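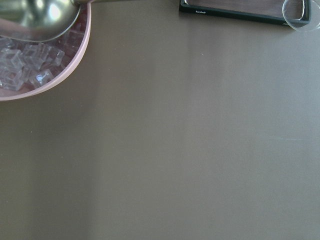
4 看不清冰的时候，规划器该听谁的

先说图 4。写这一节之前我把它贴在显示器旁边看了很久，因为我们在舀冰这个任务上碰到的麻烦，腕部相机的这一帧里几乎都有。粉色的碗挤在左上角，碗里是一堆透明冰块，不锈钢勺悬在冰的正上方，下沿快要碰到最上面那几块；右上方还有黑边托盘和一只只露出下缘的透明玻璃皿。画面下面三分之二呢？一大片棕灰色桌面。也就是说，相机把大部分像素都给了跟任务没什么关系的地方，真正要紧的东西全缩在边上，而且一个透明，一个反光。

前面第 3 节讲的是整套系统怎么搭，这一节我只讲软件里最让人头疼的那一段：从腕部图像到勺子的下一个位姿，中间到底发生了什么。感知模块我们叫 Nistel，规划模块叫 Ilitz，下文就直接用这两个名字了。两个模块最早是分开写的，Saron Admasu 写了 Nistel 的大半，Ilitz 是我和 Hamish Farquharson 一起写的，接口则是三个人吵出来的（吵得最凶的部分见 4.3）。

4.1 为什么不直接拿深度图

我知道审稿人会问这个，我自己一开始也是这么做的。思路特别自然：拿一张深度图，把碗里的点抠出来，拟合一个冰面高度，勺子往下走到冰面以下某个深度，翻腕，抬起，完事。换成豆子、大米，这条路走得很顺，我们在豆子上调通只用了一个下午，当时还很得意。

换成冰就不行了。冰块透明，光有的穿过去打到碗底，有的在棱上折一下跑到别处，深度值要么空着，要么落在一个比冰面低得多的地方。图 4 里有几块冰能透出碗底的粉色，人眼看着挺漂亮，对深度估计来说就很糟糕：那一小片像素到底算冰，还是算碗？我们的深度模块多半认为是碗，于是冰面被估低，规划器很放心地让勺子往下扎，然后力传感器开始报警。

勺子本身也不省心。不锈钢的背面像一面凸镜，周围的粉色和灰色都糊在上面，中间偏上还有一块很亮的白色高光。早期版本的分割网络喜欢把勺背上的粉色倒影认成碗的一部分，掩码从碗沿一路爬到勺子上，看上去像碗长出了一只耳朵。Saron 管这个叫“长耳朵”，后来连我们的日志标签都用了这个词，提交代码的时候才想起来改成正经英文。

所以我们很早就放弃了“先重建、再规划”的老路子。Nistel 现在输出的东西少得多，也粗得多：碗沿的一段椭圆弧、冰区的软掩码、勺唇的一条曲线，再加上每一项的置信度。深度图仍然收着，但它的角色降级了，只在置信度够高的像素上参与，透明区域里的深度一律不信。

4.2 Nistel 看什么

碗沿是最可靠的线索。淡粉色、哑一点的塑形边缘，在棕灰色桌面上对比很清楚，弧线又光滑，哪怕碗被画面的上边和左边截掉一大块，剩下的那段弧也够拟合。椭圆拟合我们试过几种写法，最后用的是带先验的版本：碗的真实半径在任务开始前量过一次，拟合时只放开位置和倾角。这样做有点“作弊”，但我觉得在厨房这类场景里提前知道碗多大并不过分，换碗的时候重新登记就好。没有先验的版本我们也留着，放在代码仓库里，碗露得少的时候抖得厉害，谁有兴趣可以接着调。

冰区的软掩码比较麻烦。我们最初标的是硬边界，标注的人（大多数时候是我）在每块冰的轮廓上描来描去，描到后来眼睛发花，而且两个人标同一帧，边界总对不上。后来干脆换了标法，只标“肯定有冰”和“肯定没有冰”，中间那一圈留白，训练时不计损失。网络反而学得更稳了。冰块棱上的细高光在这里帮了大忙：一堆堆短而亮的小线段，方向乱七八糟，跟碗壁那种平滑的过渡很不一样。我们把首层特征可视化以后发现，网络对这些小亮线的响应非常强，可以说它认冰主要靠的就是闪。

这也带来一个很烦人的副作用：凡是有细亮边的东西，它都想多看两眼。图 4 右上角的玻璃皿就是个好例子，只露出下缘一道透明的弧，边上是又细又亮的反光，隔着它还能看到后面的托盘黑边和桌面，略微有点变形。旧版 Nistel 会在这道弧上给出一小团冰的概率。数值不高，可规划器当时取的是全图最大连通区域的质心，稍微有一点杂质，质心就往右漂。解决办法土得很：冰只能在碗沿椭圆里面。先拟合碗，再在碗里找冰，碗外的概率统统归零。加了这一行以后，我们有整整一类失败就再也没出现过，我为自己没有早点写这一行生了好一会儿闷气。

托盘那边的问题不一样。黑色粗边、圆角、里面是深红褐色的木头样表面，下边框近乎水平地横在画面上部。它的颜色跟桌面差得多，不会被认成碗，但那条长直边会吸引我们做相机标定检查的模块，那个模块本来想找的是桌沿。边框上还有一小行模糊的白字，特征点检测器特别喜欢它，每次都在那里密密麻麻落一团点。Hamish 一度提议干脆把托盘当作固定参照物来用，反正点多。我反对，理由是托盘随时可能被人挪走，他说碗也一样。最后的折中是：托盘上的特征点可以用来估计短时间内的相机运动，一次舀取结束就清空，不进入任何长期地图。

勺唇是三样东西里最难的，也最要紧。规划器控制的是末端位姿，勺子相对末端的变换按理说是固定的，可是勺柄在受力后会有一点滑，舀几次就能攒出肉眼可见的偏差。我们需要从图像里把勺唇找回来。勺背的高光不稳定，光照一变就跑；勺柄在画面里只剩银里带点金的一窄条，信息太少；只有下沿那条弯曲的边，跟底下的冰之间总有些可用的梯度。我们的做法是把上一时刻预测的勺唇曲线投到图像上，沿法线方向找梯度，再用鲁棒核把冰块棱线造成的假响应压下去。勺子离冰越近，假响应越多，图 4 这种几乎贴上去的时刻差不多就是极限了，再往下，我们就不再相信视觉给的勺唇，改由力觉接手。

顺便说说桌面。桌面这么空，看起来最没有故事可讲，可它也害过我们。桌面中间有一条竖着的、稍亮一些的光带，左右两侧暗一点、冷一点，自动白平衡会跟着画面里桌面的占比来回调，碗的粉色就跟着忽深忽浅。我们后来锁了白平衡和曝光，颜色阈值才算安分下来。桌上的小亮点和浅色的擦痕也曾被异物检测报出来过，像图 4 里托盘白字右下方那个小点，我到现在也说不准是碎屑还是别的什么。对舀冰来说它毫无影响，所以异物检测现在只看碗沿附近的一圈，其余的桌面不管。

4.3 从置信度到动作

好，吵架的部分来了。

Nistel 给出置信度以后，Ilitz 应该怎么用？Hamish 的意见是设阈值：够高就走，不够高就停下来重新看。他的理由很实际，阈值好调试，出了事翻日志一眼就能看明白。我想要的是连续的版本，让置信度直接进代价函数，越没把握就走得越慢、离碗沿越远。Saron 两边都不站，她说她的置信度根本没有校准过，你们俩拿它干什么她都不放心。

她说得对，所以第一步是校准。我们拿留出来的序列，把 Nistel 的置信度和人工复核的误差对起来，做了一次分段映射。映射之后，冰区掩码的置信度明显往下掉，碗沿几乎没有变化，勺唇则是远处偏低、近处偏高，刚好跟我们希望的反过来。近处偏高的原因很好笑：假响应多了，拟合残差反倒小，因为总能找到一条棱线跟预测曲线贴得很好。于是我们在勺唇置信度里乘了一个跟勺冰距离有关的衰减项，才算看得过去。

校准完了再回来吵，气氛就平和多了。现在的 Ilitz 是两种意见的拼接：

搜索阶段和靠近阶段用连续代价。滚动优化的时域取 16 步，每一步的代价里有勺唇到目标入冰点的距离、到碗沿的安全裕量，以及按置信度放大的速度惩罚。没把握的时候勺子会自己慢下来，看着有点像人端着满杯水走路。

入冰这一步用硬阈值。要求连续 5 帧的碗沿和冰区置信度都过线，才允许勺唇越过估计的冰面。不过线就抬起一小段，换个角度再看。抬起的方向由规划器选，偏好让碗往画面中间走的方向。为什么要这个偏好，看一眼图 4 就明白了：碗缩在角上，椭圆只剩一段弧，拟合的不确定性在沿弧的方向上特别大，手腕稍微转一点，多露出来一截碗沿，方差就能降不少。

入冰以后由力觉主导，视觉只保留碗沿那一项，用来防止勺子刮到碗壁。这一段的控制器是很普通的导纳控制，没什么新东西，参数见附录。唯一值得提的是，冰会突然松动，一块滑开，旁边几块跟着塌，接触力一瞬间就没了，控制器如果太软会一头扎下去。我们加了一个下行速度上限，不管力是多少都不许超过。这个上限是在碗里吃过亏以后加的，碗没事，我的心情有事。

入冰点怎么选，我们也改过几回。最早选掩码的质心，听上去公平，效果很一般，因为冰堆得不平，质心底下可能正好是个坑。后来想估计冰面起伏，又回到了透明物体重建那个老坑里。现在的办法是选“最像有冰、又离勺子最顺手”的地方：在软掩码里采样一批候选点，给每个点算一下勺子过去以后会挡住多少冰区，挡得太多的扣分。这一项是 Saron 加的。勺子悬在碗上的时候，碗内上半部分有一部分被它遮住，被遮的地方 Nistel 只能靠前几帧记着，记忆会过期，所以她宁可规划器挑还看得见的地方下手。我起初觉得多此一举，跑完对比以后就闭嘴了。

4.4 时间怎么对齐

这一小节可能有点琐碎，但我们在这上面花的时间比哪一节都多，不写下来对不起自己。

腕部相机跟着手一起动，图像到达的时候，手已经不在拍摄时的位置了。如果直接拿最新的关节角去解释这一帧，碗沿就会整体偏一截，手动得越快偏得越多。道理谁都懂，可我们的第一版还真就这么写的，因为在静止状态下测标定，一切都很完美。后来在 Ilitz 的连续代价下，勺子走得慢，误差也小，问题就被盖住了；等到 Hamish 把速度惩罚调低想赶点进度，碗沿忽然开始“呼吸”，靠近的时候往一边鼓，停下来又缩回去。

我们翻了好几天日志才把它跟时间戳联系起来。修法是给每一帧图像存曝光中点的时间，再从关节状态缓冲里插值出那个时刻的位姿，Nistel 的所有输出都带着这个时间往下传，Ilitz 收到以后自己外推到当前。听起来两句话就说完了，牵扯到的接口却改了一大圈，连可视化工具都得跟着改，否则回放的时候叠加线和图像对不上，看的人会以为是感知错了。

还有一个教训是关于丢帧的。以前我们遇到丢帧就沿用上一帧的结果，置信度不变。现在沿用可以，但置信度要随时间往下掉，掉到入冰阈值以下就触发抬起。这个改动把好几处特判都删掉了，我很喜欢。

4.5 在 Shen 里先摔一遍

Shen 是 Dreltetti 这边一直在用的仿真环境，我们没有重新造一个，只给它补了透明材质和勺子的高光。说老实话，渲染出来的冰跟真冰还是差得远，棱上的亮线太整齐，碗底透上来的颜色也太均匀。拿它来训练 Nistel，到真机上就不灵，混进真实数据一起训也只帮了一点小忙。

但拿它测 Ilitz 就特别值。我们可以把 Nistel 的输出换成“真值加噪声”，噪声的形状照着校准结果来，然后让规划器在里面反复摔。碗沿方差放大会怎么样，冰区掩码整体往右偏会怎么样，勺唇突然丢掉又会怎么样，都可以一条一条试。导纳控制里那个下行速度上限的具体取值，就是先在 Shen 里扫出一个范围，再上真机收窄的。抬起重看的最大次数也是这么定的：原来没有上限，仿真里出现过勺子在碗上面一上一下没完没了的情况，像在点头。现在达到上限就退回起始位姿，请人来看。

我个人的体会是，仿真在这个任务里最大的用处是逼着我们把接口写清楚。只要 Nistel 和 Ilitz 之间传的东西定义得含糊，假感知就写不出来，写不出来就没法跑，没法跑大家就会坐下来把它讲明白。

4.6 真机上的情况

真机评估一共做了 72 次舀取，全部用同一只碗、同一把勺，冰在每次开始前重新拨乱。桌上其余物品（托盘、玻璃皿）照常放着，位置时有变动，我们没有特意清场，因为我想知道碗外归零那一行代码在杂物面前站不站得住。它站住了，没有一次把勺子带到碗外去。

失败有 7 次，我全都逐帧看过。最常见的情形是入冰点选得太靠近碗沿，勺子侧着进去，刚吃到冰就被碗壁顶住，力觉判断异常，退出。这属于代价函数里安全裕量和遮挡扣分打架的结果：看得见的地方往往就在边上，而边上又不该去。我们试过把安全裕量调大，边上是不去了，可是勺子开始在中间犹豫，抬起重看的次数变多，总时间拉长。现在的权重是个折中，我不觉得它是最优的，只是换了几组都没有明显更好。

另一种是勺唇估计漂了。勺柄在手里滑过以后，视觉本该把偏差纠回来，但如果滑动刚好发生在入冰之前，鲁棒核会把真正的勺唇也当成离群点压掉，继续相信旧的预测。这个问题我们还没有好办法。Hamish 在试一种双假设的跟踪，同时保留滑与不滑两条曲线，到抬勺以后再决定信哪条，初步结果写进了附录，正文里就先不夸口了。

我们也把两种入冰策略单独比过，也就是前面吵架的那两派。纯连续代价的版本动作最好看，一气呵成，但冰面估低的时候没有什么东西拦着它；纯阈值的版本很稳，就是走走停停，碗露得少的时候尤其磨蹭。拼起来的版本在观感上输给前者，在时间上略输给最顺的那几次，可我在旁边守着的时候心里踏实得多。踏实这个指标没法写进表里，我就写在这里。

4.7 还没解决的

光照是一个。上面说过我们锁了曝光和白平衡，代价是换一个房间就得重新设，勺背的高光位置也会跟着变。Saron 想在训练里加入更极端的高光增强，把“长耳朵”彻底治掉，目前的版本在强光下偶尔还会长一只小的出来。

冰本身会化，这一点我们在模型里完全没有处理。化到一定程度，棱圆了，亮线少了，Nistel 认冰的本钱就薄了，掩码会先从边缘开始变淡。评估里我们用的都是棱角还清楚的冰，所以上面的结果请按这个条件来读。我们在 11 月底之后收了一批半化的冰的序列，标注还没做完，标法还是那套“肯定有、肯定没有、中间留白”，只是留白越来越大，标的人越来越没脾气。

最后是视角。只靠一个腕部相机，勺子一过去就把冰挡掉一半，靠规划去绕总有个限度。加一个固定的外部相机当然可以，Ilitz 的接口也留了第二路输入，不过标定和时间对齐都要再来一遍，4.4 节里的那些苦我暂时不想重吃。下一节里的所有对比实验仍然只用腕部这一路。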